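Natton Hand Teleop Kit
by Bruden

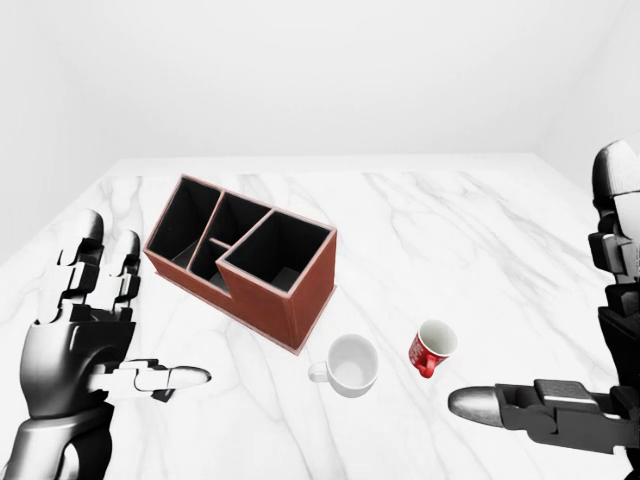 I built the first version of Natton after a winter of trying to teach a pair of robot hands with a keyboard (never again!). You strap on two gloves, wiggle your fingers, and the hands on the screen wiggle back. Then you do the job the way you'd do it at your own kitchen table, and the software saves every joint as you go.

What's in the box
2 gloves, left and right
2 wrist trackers
USB receiver and charging cable
License for the Natton recorder

It runs with our tabletop practice scenes out of the box – mugs, organizers, that kind of everyday stuff – and you can bring in your own objects too. I'd start in simulation even if you have real hands bolted down and waiting. My first 74 demos were pretty terrible, mostly because I kept forgetting how long the thumbs are, and all that cost me was an afternoon.

Battery life is about 700 minutes on a charge. The gloves come in one size for now, and small hands will want the liner.

If you already own the Hurkora mount, the trackers clip right onto it. The older Rozīte mount needs the adapter plate, sold separately – please check before you order, I hate doing returns as much as you do.

New since January: pause and redo. Mess up a grasp, tap the left foot pedal (any USB pedal works), back up a few seconds and go again.

Page updated Fri 19 April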